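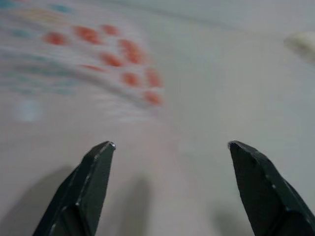
*Fig. 31. Fingers open, nothing between the tips.*

### Checking the Tiltier fingers

Five minutes well spent, and you'll feel the difference on your very next pick!

1. Open the fingers all the way and press **Hold**.
2. Look along the edges and tips. Light scuffs are fine.
3. Wipe both fingers with a dry cloth.
4. Close at speed 300. The tips should meet evenly.

**Caution:** Keep hands clear while closing.

**Note:** Repeat every 400 hours.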